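Oct 20, 2026
Transfer times, island itineraries, second pass

Carrying on from the September entry. The question is still how much time the itinerary builder should leave between a boat arriving and the next thing a guest has booked. At present Gerkby applies one flat allowance of 45 minutes to every ferry connection, whatever the port, the boat or the hour. Complaints from the summer season suggest the allowance is too short on some connections and needlessly long on others. The September pass used printed timetables only and was of limited use. This one uses logged arrivals.

Data

The export from Gerkby has 3598 transfer legs, all inside the island packages, mainland coach tours excluded. Of these, 1425 have a boat on the arriving side. The remainder are hotel to airport, hotel to trailhead and similar, and are left alone for now.

Arrival times come from the Potimier feed. It gives a scheduled and a logged time for each sailing. Three things to know about it:

Logged time is when the boat is alongside, before the ramp is down. Foot passengers are not ashore at that moment. Niamh Cullinane asked Potimier whether a ramp time is kept anywhere and was told no.

Times are in UTC in the sailing table and local in the port table. I joined the two without noticing and lost most of Monday morning to a set of boats that were exactly an hour early. Fixed in the join script, with a comment at the top.

Cancelled sailings appear with a logged time equal to the scheduled time. They look perfectly punctual. Filter on the status column before doing anything else, or the averages come out far too good.

Method

For each boat leg, take logged arrival, add walking time from berth to pick-up point, add luggage time if the guest has hold bags, and compare with the start of the next booked item. A leg is flagged as tight if the margin left over is under ten minutes.

Walking times are from Aidan Ó Ceallaigh's sheet. He walked every berth twice, once with a daypack and once with a wheeled case, and noted surfaces. The wheeled case figures are the ones used. Where a port has more than one berth in service I took the furthest, as the feed does not say which berth was used.

Luggage time is a constant of 12 minutes. This is weak. It is taken from what the crews told us and has not been measured. On the smaller boats bags are handed over the rail and the true figure must be much lower.

Results so far

426 legs flagged as tight. They are not spread evenly.

The early boat into Lenau accounts for the largest share. It is timetabled at 08:40 and the half-day wildlife walk starts at 09:30 from the visitor centre, which on paper leaves 50 minutes. The walk from the outer berth is 16 minutes with a case, uphill, partly on setts. Add the luggage constant and the margin is down to 22 minutes before the boat has been late at all. It is late more often than not, though seldom by much. The distribution has a long right-hand side: most sailings within ten minutes of schedule, then a tail past half an hour.

The tail is nearly all on days with a strong westerly. I have wind from the harbour station for part of the season only, with a gap in the middle where the logger stopped writing, so this stays as an observation and not a finding.

Late afternoon arrivals are the reverse. The next item is generally hotel check-in, which has no fixed start, and the builder still inserts its 45 minutes and then pushes dinner back to suit. Guests end up eating at nine when they could have eaten at eight. No complaint category exists for this, so it does not show up in the complaint counts. Niamh found it by reading free-text comments.

Same-day boat to boat connections are the worst case by consequence if not by number. A missed walk can be rebooked. A missed onward boat usually means a night on the wrong island and a hotel bill that somebody has to pay. I think these need their own rule whatever else is decided.

Attempt 1: per-port allowance

Replaced the flat 45 with one value for each port, set so that nine legs in ten would have cleared with the ten-minute margin. It works well for the larger ports. For the small ones there are too few sailings, and the value jumps about when a single bad day is removed. Tried pooling the small ports together. This gives a steadier number that is wrong for most of them, because the landings differ a good deal (jetty, beach transfer, proper quay).

Attempt 2: per-port plus time of day

Split each port into before noon and after noon. Better fit at Lenau, where the morning value goes up and the afternoon value comes down, as expected. Elsewhere the gain is small. The small port problem gets worse, naturally, with half the sailings in each group.

Tried a finer split by hour. Abandoned. Empty cells everywhere.

Attempt 3: type of next item

Left ports alone and set the allowance by what follows the boat: fixed start, soft start, or another departure. This removes the late dinner problem in one step and needs no arrival data. It does not help with the Lenau morning walk, where the trouble is the distance and the hill.

The obvious next step is to combine 1 and 3. Port value where there are enough sailings, a conservative default where there are not, and a multiplier for the type of next item. Aidan would prefer an added number of minutes to a multiplier, on the grounds that office staff have to explain it over the telephone. He is right about that. Changed to added minutes.
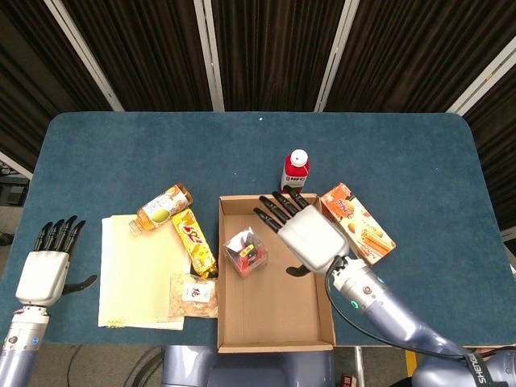 Partner constraints

Gajdoš run the minibuses on two of the islands and their contract sets how long a driver waits. Free waiting is 20 minutes from the booked pick-up time, after which it is charged by the quarter hour. The booked pick-up time is whatever the builder sends them. If we lengthen the allowance, pick-up moves later and less waiting is charged, but guests from a punctual boat stand at the quay with nothing to do. If we shorten it, the reverse.

They already watch the boats themselves and drivers turn up when the boat does, regardless of the sheet. This helps the guest and spoils the waiting records, which show a driver in place at the booked time even when he came later. Do not use the waiting records to check the model. I had started to.

Their dispatcher can accept a change to pick-up time up to 40 minutes beforehand by message. Boats leave the previous port well before that on the longer crossings, so a late departure could trigger an automatic change. Not possible on the short hop. Worth costing separately.

Open points

Luggage time. Needs measuring at one large and one small port. A clipboard and a watch will do. Record ramp down, first bag, last bag, type of boat. Aidan has offered to do the large port when he is next over.

Berth. Ask the Lenau harbour office whether the berth book can be copied. If the morning boat mostly uses the inner berth, the walk drops to 9 minutes and a good part of the flagged legs go away with it.

Wind. Find out whether the missing weeks exist on the station's own card.

Duplicate legs. Families booked as two parties appear as two legs. I have left them in, as each party is a separate complaint if it goes wrong, but Niamh points out this overweights school holidays, when the boats are also fullest. Run it both ways and compare.

Wildlife walk. Moving the start to 09:45 on ferry days would cure more than any allowance we can set. The guides are against it for now. The seal haul-out is tide-bound and on some dates a later start misses it. Ask for the dates affected before arguing further.

Housekeeping

Join script and the cleaned sailing table are in the shared folder under transfers, second pass. The old table has been renamed with UNFILTERED in front. Please do not use it, it still has the cancelled sailings in.

Aidan's walking sheet is locked for editing. Corrections to him by email — two berth names were swapped in the first version and I would like to avoid that again.

Next run once the luggage figures are in. Same export, combined rule, families both ways.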